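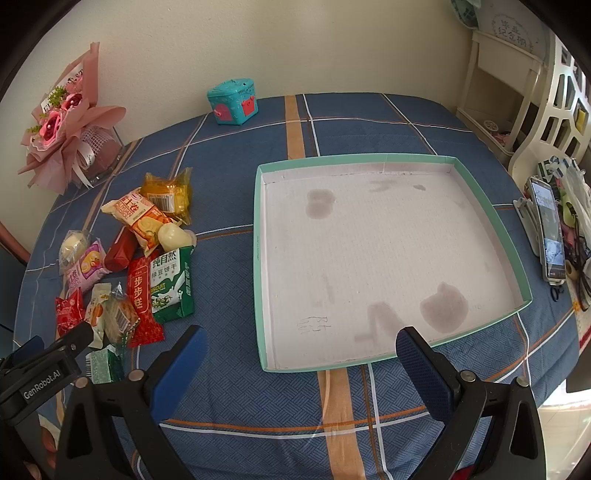
The snack pile and the cardboard tray on our blue tablecloth.

Snack table, June

Our reading group in Korletey meets in a rented room behind the Tremer bakery, and every month we put our sweets together on one table. This page is for the members who were travelling and asked what they had missed. I am sorry that it is short – I will add more when I find the time.

The Swiss roll
The cream and orange packet has Chinese characters in red and a picture of the sliced rolls. I like this kind with black tea, and I prefer it to the rolls from the supermarket in Gitavham, which are too sweet for me.

The jelly cup
Pale yellow, lying on its side by the Swiss roll. Please eat jelly with a small spoon, we have 28 of them in the drawer under the window.

The small packets
On the left side is a pink and lilac one with yellow round slices on it, and lower down a small bright red one. The brown baked snack in clear wrapping I would choose first.

The tray
It is large and shallow, with mint green on its low walls. The bottom has grey stains and some scribbles in pen, but for wrapped snacks it is good enough.

The tablecloth
Blue, with thin white, brown and orange lines which make big squares. I bought the cloth at the Zavatow market and paid 70 for it, after some bargaining. It can be washed at home – please do not iron it too hot.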